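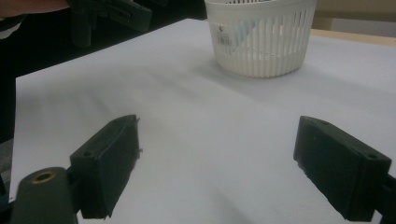
Open fingers over the white work surface, with the slotted basket beyond.

Search this site Enter keyword Go

The clock problem in hand-held gripper software

June issue
By Corentin Masson
5 minute read

Most of the argument at Ernside is over timestamps. The group writes the software that turns recordings from hand-held grippers into motion a robot arm can follow, and its test task is a dull one: a hairbrush and a small plastic basket on a white surface. The policy network gets the attention at conferences. The layer underneath it, called Timine, gets most of the bug reports.

Timine takes three kinds of stream per hand: wrist images, inertial readings and finger opening. A head-level view is added as a separate stream. Each arrives with its own clock and its own delay. If the finger signal lags the wrist images, the trained arm learns to close late, and it will do so on every attempt with great consistency.

"We spent a winter tuning the controller for a fault that was in the logger," says Adalberto Rangel, who maintains the alignment code. His first version matched streams by arrival time at the host. Under light load that was tolerable. With both hands recording, the offset between left and right drifted by as much as 31 milliseconds over a single session, enough to spoil any handover from one hand to the other.

The current version estimates delay from the data. Angular velocity computed from the images is correlated with the gyroscope trace, and the peak gives the offset. The estimate is refreshed every 16 seconds and passed through a filter that rejects sudden jumps. When the hand is still there is no peak worth using, so the last good value is held and its uncertainty is allowed to grow. Past a set limit, the segment is flagged and left out of training.

Finger opening is handled by a second module, Kiker. It finds the two fingertips in the wrist view and converts their separation to a width in millimetres. Masanobu Sekiguchi, who wrote it, lists shadow as the main source of error. Dark fingers over pale paper should be an easy case for a segmenter, but the shadows they cast are soft and move with them, and an early model put the finger edge in the wrong place nearly a third of the time when the jaws were wide. He now fits a rigid template of each finger and ignores any pixel that disagrees with it. Rough edges on a finger matter less than they used to, as the fit depends on the whole outline.

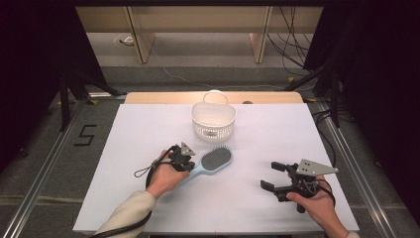
Can the same recordings be used for a different robot arm?

They can, provided the new arm carries matching fingers and can reach the recorded poses. Timine stores the motion of the gripper itself, and joint angles are worked out later for whichever arm is being used.

That last step belongs to the planner, Aubert, and it is where many recordings are lost. A person's wrist will take a route that puts an arm near a joint limit. Aubert checks each path before training and rejects those it can't track within tolerance. In the most recent batch it threw out 19 per cent. Rangel would like the check to run during recording, so the operator could repeat a bad pass on the spot. Sekiguchi is against it – the solver competes for processor time with the logger, and the logger is the part he least wants disturbed.

They have settled on a coarse reach test that runs between passes and takes under a second. The full check still runs overnight, and the flagged segments are waiting in a browser viewer in the morning, with the offset estimate drawn under the video as a thin line.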